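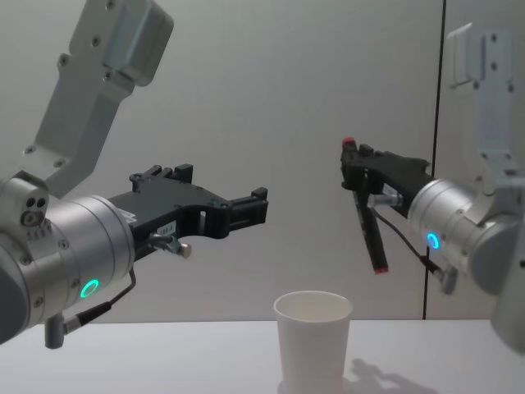
A Paper Promise at Plovley

The open day at Plovley began with bad coffee and a good slogan. "Two hands, any job," said the banner over the stairs, and by the time I had found a chair I had heard it from three people in matching fleeces.

The demonstration itself came down to a white disposable cup on a white table, with a robot arm reaching in from each side. I have no complaint about the cup. It stood upright and empty between two black grippers, one of them open with squared, notched fingertips, the other tipped in red rubber. Small ring lights glowed on the wrists, green on the left and blue on the right. I asked what the colors meant and was told they would get back to me.

Percy Ayala, who runs the program, is likable and quick, and he talks about cups the way other men talk about boats. A cup is light, he told me. It dents if you squeeze it and falls over if you don't. Fine. But the people in the folding chairs had come from kitchens, warehouses and one nursing home in Rasthorpe, and they wanted to hear about dirty cups, stacked cups, cups with an inch of cold tea in them.

Ayala's handout claimed 100 trial runs and 45 clean handovers from one arm to the other. He called this encouraging. A woman from Restrepo, a catering firm that washes dishes for half the county, did the subtraction out loud and asked who picks up the other 55. There was a pause - a fairly long one - and then a slide about learning.

To be fair to Plovley, it printed the number. Last July I sat through a show at Starnmont where every figure was a percentage of something that was never named, and the arms moved only on video. Ayala ran his live, against a plain wall, and let us stand close enough to read the room if not the label on the gripper.

What I could not get was a price. The handout gave none, and the sales desk offered me a tote bag. The Restrepo woman fared better, with a promise of a call once the next round of trials is done. She wrote the date of the visit on her handout, Monday, March 11, 2019, and said she would be keeping it by the phone.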